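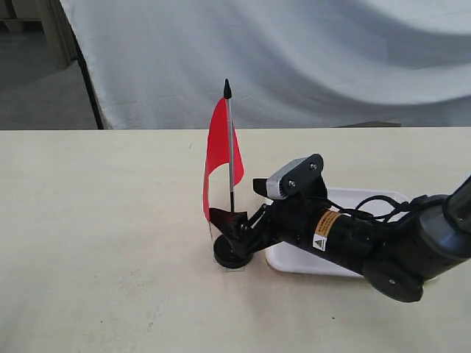 Citetmont 在收到上一期报告以后来信问,为什么肠胃炎的报告数在项目开始以后变多了,这样的情况应该怎么向理事会说明,还有各院的护理人员是否真的有时间每天填表。信里还说,希望这一期少写计划,多写已经做了的事情。我们按照这个意见来写,先回答这几个问题,然后再报告其他工作。

一、关于报告数增加

项目在 Mulder 地区的六家养老院进行。项目开始以前,各院只有在多人同时呕吐或腹泻的时候才打电话给区卫生部门,一个人生病一般只写在护理记录里。现在按照我们的约定,一个人在一天之内呕吐两次或者腹泻三次,就要在 Clestik 系统里登记。登记的标准变低了,登记的数字当然会变高。本期一共收到登记432条,上一期的统计时间比较短,所以两期的数字不能直接比较。我们建议在给理事会的材料里,把这432条写成“登记的症状事件”,不要写成“病例”。这里面有一部分后来查明是换药引起的,也有一部分是吃了通便的药以后的正常反应。

我们也不能保证说增加的部分完全来自登记标准。二月地区里诺如病毒比较活跃,附近的小学也有停课的情况。要把这两个原因分开,需要至少一个完整冬季的数据,我们现在还没有。

二、关于填表的负担

这个问题各院的回答不一样。规模大的两家有专门负责感染控制的护士,她们觉得登记不麻烦,通常在下午交班以前一次填完。规模小的几家没有这个岗位,由当班的人来填,夜班的登记经常到第二天中午才出现在系统里。我们查看了登记时间和症状开始时间的差别,夜间发生的事件平均要晚很多,这对于早期发现聚集性疫情是不利的。

本期我们做了两个改变。第一,登记表从两页缩短为一页,删去了饮食史的部分,这一部分只在怀疑有聚集的时候才由我们打电话来问。第二,夜班可以先在纸上只写房间号、症状和时间,早上再补录。第二个改变刚刚开始,有一家院反映说纸条会丢,所以现在他们用一个固定的本子,放在药车旁边。这个做法我们认为很好,已经告诉其他各院。

有一家院在合作中途提出想要退出,原因是人手不够。我们去那里谈了两次,最后约定他们在人员补齐以前只登记呕吐,不登记腹泻。所以这家院的数据在分析时要单独处理,附表里会有标记。

三、采样和检验

粪便样本由各院采集,放在冷藏盒里,由 Flandar 实验室的车来取。本期送检样本131份,全部有结果。诺如病毒是最常见的病原,其次是轮状病毒,另外有少数样本查出艰难梭菌,这些已经由各院的医生处理,不属于本项目的干预范围。也有不少样本什么都没有查出来,Flandar 认为其中一部分是采集得太晚。

检验的速度比上一期有进步。上一期最大的问题是取样车只在上午来,下午采的样本要等到下一次,所以我们和 Flandar 商量,把取样时间改到下午四点。改了以后,大部分结果可以在第二天收到。还没有解决的是节假日,那时候车不来,各院也没有足够的冷藏空间。我们已经请 Flandar 给一个报价,如果费用超过预算里的运输一项,我们会先向 Citetmont 请示,不会自己决定。

样本的标签也出过错误。有几份样本上写的是床位号,而住的人已经换了房间,结果和登记对不上。经过核对都找到了正确的登记,没有样本作废。从三月起标签改用 Clestik 自动给出的编号,不再手写床位。

四、聚集性疫情的处理

本期确认了两起聚集性疫情,都是诺如病毒。第一起在系统里出现了同一楼层的几条登记,我们当天上午就打电话给院方,院方在中午关闭了公共餐厅,改为送餐到房间,并且停止了楼层之间的人员调动。这一起没有扩大到别的楼层。

第二起处理得不好,我们应该如实写。最早的几条登记都是夜班的,补录的时间晚,到系统发出提醒的时候,已经有护理人员也出现了症状。其中有人在症状停止以后马上回来上班,没有等到规定的四十八小时。院方解释说排班实在没有人。这件事使我们看到,只有规定是不够的,院里要有可以替班的人。我们已经向区卫生部门建议,建立一个几家院共用的替班名单,区里的答复是可以讨论,但是还没有确定时间。

消毒方面,我们发现有两家院仍然用酒精类产品擦拭卫生间的表面,这类产品对诺如病毒的效果比较差。现在都已经换成含氯的消毒剂,配制的比例贴在清洁间的墙上。洗手的要求也重新讲了一遍,特别是换尿垫以后必须用肥皂和流动的水,不可以只用免洗凝胶。

五、培训

培训按照计划在各院轮流进行,每次一个半小时,内容是登记的标准、样本的采集、呕吐物的处理和防护用品的穿脱。考虑到不少护理人员的母语不是当地的语言,我们把讲义改写得更短,句子更简单,也印了大字的版本。参加的人最喜欢的是练习处理呕吐物的部分,最不喜欢的是讲统计的部分,后者下一期会缩短到十分钟。

讲义和张贴用的提示单一共印了近700份,比预计的多,原因是清洁公司和厨房的人员也来要。印刷费用因此超出一点,用会议费的剩余补上,总的预算没有改变。

夜班人员参加培训的比例还是很低。白天的课他们来不了,我们试过一次在晚上九点半上课,来的人不多,不过提的问题很具体,比如一个人戴着手套可不可以接电话,换下来的床单要不要当夜送走。我们打算把这样的问题和回答整理成一张纸,放在各院的夜班交接本里。

六、数据和 Clestik 系统

系统总的来说可以用。提醒功能在本期初有过误报,同一个人的呕吐和腹泻被算成两个人,供应方已经修改。各院希望在系统里可以看到自己的曲线,现在只有我们可以看到,要由我们每周发给他们。这个功能供应方说可以做,需要等下一个版本。

个人信息的部分,我们按照合同只收集房间号、年龄段和性别,姓名留在院内。区卫生部门曾经要求提供姓名,我们没有提供,请他们直接和院方联系。

七、和计划不同的地方

原来计划在本期开始访问家属,了解他们对探视限制的看法,这一项推迟到下一期。推迟的原因是第二起疫情占用了我们的时间,而且那时候请家属谈探视也不太合适。访问的提纲已经写好,如果 Citetmont 想要先看,我们可以寄过去。

环境表面采样这一项,我们建议取消。Flandar 的意见是,在症状停止以后采的表面样本很难解释,而在疫情当中采样会给护理人员增加工作。这部分的钱建议用在节假日取样上,请 Citetmont 在下一次付款以前给我们答复。

八、下一期的工作

夜班登记的延迟是我们最关心的,下一期每个月会计算一次,并且把结果告诉各院。家属访问在四月开始。入冬以前要把各院的聚集性疫情应对方案更新一遍,现在有的方案里还写着已经不用的电话号码。共用替班名单的事我们会继续和区里联系,有结果就写信报告,不等到下一期。

财务表和各院的附表另外寄出。财务表里运输一项的数字是暂时的,Flandar 三月的账单还没有收到。

Mulder 项目办公室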